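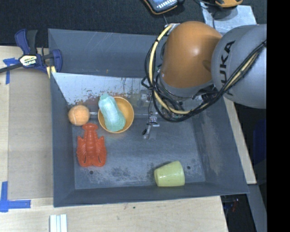

The Bin

Posted Aug 12, 2019 by the management

Every house has a place where things go when they have stopped being useful and haven't yet been thrown out. My grandmother had a drawer. My parents had most of a garage. I have a big dark gray bin with sloping sides, and for most of this summer it has lived on the table where a civilized person would eat dinner.

It came with the house. When I moved to Pirnska the previous tenants had left behind the bin, a shower curtain, and a note about the boiler that read, in full, "be patient." The shower curtain went. The bin was already scuffed and had a hole in the floor of it, and I decided it would do until I found something nicer. That was in January, eight years ago.

The system, such as it is, works like this. Anything found on the floor that has no obvious home goes in. When the bin is full, I empty it onto the table and make decisions. Then I put most of the decisions back in the bin.

I got serious this month because I'm having people over and they will expect to put plates down. I gave myself two evenings. The first evening went to cables, dried-up pens, and a bag of hardware from a bookshelf that I'm fairly sure is still standing without it. I also found a library card from Magesa, a town I left owing $2 in fines. I assume the interest has made me a wanted man.

The second evening was harder, being down to the things I have feelings about.

Take the lobster. It's a toy, red-orange, with two fat claws folded in front of it like it's waiting for the bus. I have no children. I bought it at a gift shop in Bristia on a vacation where it rained the entire time and the gift shop was the only dry building that would let you stand in it without ordering soup. I have tried to get rid of that lobster at least once a year. It has been in the donation box. It has been in the car, in the donation box, in the donation center parking lot. It's back in the bin, and I've stopped fighting.

The tennis ball is orange. I don't play tennis, and I'm told that people who do would like their tennis balls yellow, please. It turned up under the porch. For a while it was a doorstop (bad), then a thing to roll under my foot when my arch hurt (good, but I looked ridiculous), and lately it's a thing I pick up when I'm on hold with the phone company. I was on hold long enough in the spring that I got decent at throwing it against the stairs. So it has earned its keep, and it stays.

Then there's the bowl. I like the bowl. Orange-yellow, gets a little more golden on the inside, holds exactly one serving of popcorn if you lie to yourself about servings. It has no business in there with the junk, and I know how it happened: I used it to carry smaller junk across the room and then put the whole arrangement down. This is how all my good dishes leave the kitchen. If you are ever short a bowl at your place, look wherever you last tidied.

And in the bowl, the squash. I'm calling it the squash. It's a pale teal-green, narrow at one end and fat at the other, and it came in a box lot of odds and ends I paid $8 for at the Puvgate rummage sale because the box also contained a perfectly good colander. The seller threw it in with great cheer and did not meet my eye. It isn't a color I have seen on any squash in a store. I put it out one fall with the real gourds and a guest praised it at length, so either it's tasteful or I need to feed my guests less wine.

That's what remained after two evenings of hard-hearted sorting. I did the sums on what it would cost to replace the bin with one of those handsome lidded trunks, and the answer was $40 plus shipping plus admitting I intend to go on living this way. I wiped down the table instead.

The bin has moved to the landing. So far the only new arrival is a sock, but the weekend's young. The bowl went back to the kitchen, washed, and I'm keeping an eye on it. The lobster has the good corner.

Next time: the closet under the stairs, or more likely an explanation of why I haven't done the closet under the stairs.

3 comments

gravelroad says:
We have a drawer, a basket AND a chair. The chair is the worst one. You can't empty a chair, there's always somebody's sweater at the bottom of it.

mossy_kettle says:
Keep the lobster. I gave away a ceramic duck when we moved and I still bring it up at holidays.

twoleftboots says:
Is the hole in the bottom of the bin for drainage? Asking as someone with a similar bin and a lot of missing small change.

Visitors since we started counting: 1,209

Contact | © 2019, all rights reserved, lobster included | Back to top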